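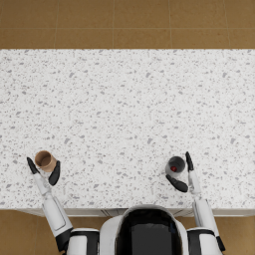

Last changed: 2023-08-10

Reading a vaccine press release: what the Desia nasal flu booster numbers do and don't show

Project report, Introduction to Public Health Data

Why we picked this

In July the company Rindine announced that its nasal flu booster, Desia, had produced a "robust and durable" antibody response in adults. Several health sites repeated the phrase in their headlines. Our group wanted to know what had been measured and whether a person deciding on a flu shot this fall should care. We went in doubtful and we mostly came out the same way.

What the company reported

The release describes 54 adults who got one dose of Desia and were followed for 12 weeks. Antibody levels in the blood went up after the dose and were still above the starting level at the last visit. Side effects are called mild, mainly a runny nose and headache. The release has no table and no chart, and it doesn't give the starting levels. It mentions a comparison group that received Flukness, an older injected vaccine, but never says how many people were in it.

Problems we found

First, nobody was tested for flu. Antibodies are a reasonable thing to measure early on, and for injected flu vaccines there is a long history connecting them to protection. That link is weaker for nasal vaccines, which are supposed to work partly in the lining of the nose. Rindine took nasal swabs at two of the visits. The swab results are not in the release. Maybe they are being saved for a paper, maybe they were dull. We can't tell, and the headlines didn't ask.

Second, "durable." Twelve weeks does not cover a flu season in most of the country. Someone vaccinated in early October would reach week 12 around New Year, with a good part of the season still to come.

Third, who was in it. Everyone was a healthy adult under 50. The people flu puts in the hospital are largely older adults, very young children and people with other illnesses. Older adults also tend to respond less well to vaccines, so the result can't simply be carried over to them.

The comparison with Flukness bothered us most. The release says Desia's response was "at least comparable." With no group size and no margin of error, that could describe nearly anything.

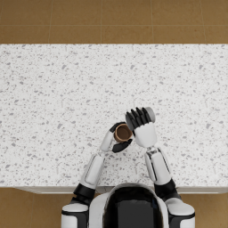
Gizella Sárközi objected, when we presented the draft, that we were holding a press release to the standard of a journal article, and that an early trial this size is meant to check safety and dose before anyone spends money on a bigger one. She thought the fair target was the news coverage. We partly agree and softened one paragraph. But the company chose the word "durable," and the reporters only copied it.

What we tried to check

We looked for a trial registration and found one, under the working name Tai. It lists two main outcomes: side effects and blood antibodies at week 4. The week 12 measurement is listed as secondary. The release leads with week 12 and mentions week 4 in one sentence near the bottom. That isn't against any rule we know of, though it made us trust the summary less. We wrote to Rindine asking for the size of the Flukness group and got an automatic reply.

Limits of our own work

We read one release, one registry entry and the news stories we could open without paying. None of us has training in immunology. If a full paper comes out, parts of this report could be wrong, especially the section on the swabs.

For now we would describe Desia as a product that raised antibodies in a small group of healthy adults. Whether it keeps anyone from getting the flu has not been tested.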